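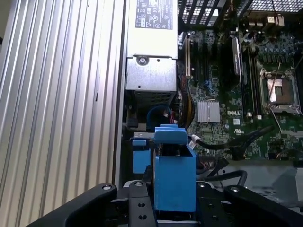

Blue plastic drive carrier and the open case of a Dell desktop tower.

Family Records > How-To > Sorting and Storing

How to Put a Household's Photos and Papers in Order

By Carys Edwards

We use cookies to remember your settings and count visits. By continuing to read you accept this. Manage preferences

When my aunt moved out of her house in Proscombe, I brought home two closets' worth of photos, letters and tax papers, plus an old desktop computer with more of the same on it. It took me most of a winter to sort. I have since done the same job for two other households, and the steps below are the ones I follow now. They work for paper and for computer files, and you can stop at the end of any step and come back later.

What you need

A table you can leave covered for a few weeks
Soft pencils, 2B or softer
Acid-free folders and a few lidded boxes
Plain paper slips, cut to bookmark size
A notebook
A flatbed scanner, borrowed or bought
Two external drives of the same size

Don't buy the boxes first. I did, and half of them were the wrong depth for the albums. Wait until you have finished Step 3 and measured your largest items.

Step 1: Bring everything to one place

Look in the obvious places, then in the others: the backs of frames, Bibles and cookbooks, coat pockets, the drawer under the phone. Ask relatives whether they are holding anything. Don't sort yet. If you start reading letters on the first afternoon you will still be on the same bundle at dinner.

Write in the notebook where each batch came from. "Top shelf, hall closet, shoebox with string" is enough. Put a slip with the same words in the batch. Things stored together often belong together, and the shoebox may be the only clue you get about who took the pictures.

Keep anything with mold or a strong musty smell in a separate room in a paper bag. Plastic traps the damp.

Step 2: Make a rough sort

Use these piles and no others for the first pass:

Photos and negatives
Letters, cards and diaries
Official papers (birth, marriage, military, property, school)
Money papers (tax, bank, insurance, receipts)
Computers, disks, memory cards and old phones
Tapes and film
Not sure

Work quickly. Ten seconds an item is plenty. The "not sure" pile will be large at first and it shrinks as you learn the handwriting and the faces.

Keep albums whole, even ugly ones. The order somebody chose for the pages is information, and so are the captions. The sticky kind with a clear film over each page does harm pictures over time, so photograph each page as it is before you lift anything.

Step 3: Decide what goes

Most households keep far more money paper than they need. Check the rules where you live for how long tax records should be held, and ask whoever does your taxes if you are in doubt. After that, bank statements, utility bills and canceled checks can be shredded. I keep one electric bill from each house because I like having the address and the rate on paper. My brother thinks this is silly.

With photos, the easy things to let go are exact duplicates, blurred shots and scenery that could be anywhere. Offer duplicates to cousins before you throw them out. If you can't identify a person, keep the picture for now. I had 426 loose prints after this step, down from more than I cared to count.

Don't throw out originals you have scanned. A scan is a copy.

Step 4: Label in pencil

Write on the back, near the edge, with the print face down on a hard clean surface. Press lightly. Newer prints have a coated back that won't take pencil, so put those in a sleeve and write on a slip instead. Never use ballpoint or a marker, and never use sticky notes.

Put full names. "Grandma" means a different woman to each generation. A good label looks like this:

Josip and Ana Grgić, back porch, summer 1984

If you are guessing, put a question mark next to the part you are guessing at. The Grgić side of our family used the same four first names over and over, so I add a birth year when I have one.

Step 5: Put papers in order

Choose by person or by date and stick with it. I go by person for official papers and by date for letters. Take out paper clips, staples and rubber bands first. For a rusted staple, open the legs on the back with a dull knife and slide it out from the front. Pulling tears the corner.

Unfold letters and keep each with its envelope behind it, since the postmark is often the only date. Don't fill folders past the point where they close flat. Mine hold 13 letters with envelopes comfortably.

Newspaper clippings turn brown and stain whatever they touch. Copy them onto good paper and store the originals in a folder by themselves.

Step 6: Get the files off old computers

People put this step off the longest. If the computer still starts, plug in an external drive and copy the whole user folder over. Look outside the usual folders too. My aunt's pictures were in a folder called NEW inside another folder called NEW.

If the computer won't start, the drive inside may still be fine. Shut the machine down, unplug it, open the case and touch bare metal before you reach in. In many desktops the drive sits in a plastic carrier that comes out without tools, though some are held by screws. Take a picture of the cables before you unplug any. You can then connect the drive to a working computer with an inexpensive adapter. Check the connector on the drive before you order one, as older drives use a wide flat plug and newer ones a narrow one.

If the drive clicks or grinds, turn it off and leave it off. Ask a data recovery shop for a price. Each further try can make it worse.

Old email is worth saving if you can get at it. So are word processor files in formats nothing opens anymore. Copy them as they are and worry about opening them later.

Step 7: Scan

Scan prints at 600 dots per inch if they are small and 300 if they are letter size. Clean the glass with a dry microfiber cloth between batches. Save as TIFF if you have the space, or as JPEG at the highest quality setting.

Scan the backs of prints that have writing. Give the back the same file name with a "b" at the end.

For names, I start with the year, then the family, then a few words:

1984_Grgic_back-porch
1984_Grgic_back-porch_b

Leave out spaces and accents in file names. If you don't know the year, use the decade and an x.

I use a cataloging program called Plaris for captions, but a plain spreadsheet does the same job and will still open on whatever computer your niece has. Scan no more than an hour at a time. My mistakes all came late in the evening.

Step 8: Box and store

Stand folders upright in the boxes if they fill the box, and lay them flat if they don't. Half-empty boxes let papers slump and curl. Label the short end of each box and put a list inside the lid.

Pick an inside closet on a main floor. Attics get too hot and basements get wet. Keep boxes off the floor on a shelf or a couple of boards, away from pipes.

Make two copies of the digital files, one on each external drive, and give one drive to someone who lives in another house. Swap them once a year. I do mine in August when my sister visits. Open 10 files at random from each drive when you swap, to make sure they still open.

Step 9: Write one page about it

Put a page in the first box that says what is there, who sorted it, where the digital copies are, and any passwords needed to reach them. Tell two people where the page is. Mine is in a green folder and my sister has a photocopy.

Get new how-to pages by email once a month. Enter your address to subscribe. Unsubscribe at any time.

Comments (4)

Dragica Kos
Thank you for the part about rusted staples. I have been pulling them out with pliers and have the torn corners to show for it. What do you do with postcards? By date with the letters, or with the photos?

Carys Edwards
With the letters if they were mailed, with the photos if they are blank. Sleeves for both.

slowscanner
The Isura folders are a little taller than the usual ones and won't stand up in a standard document box with the lid on. Measure first. I have a stack going spare if anyone wants them.

Ruth in Proscombe
Our library has a flatbed you can book on Thursday evenings. Bring your own drive, they wipe the computer every night.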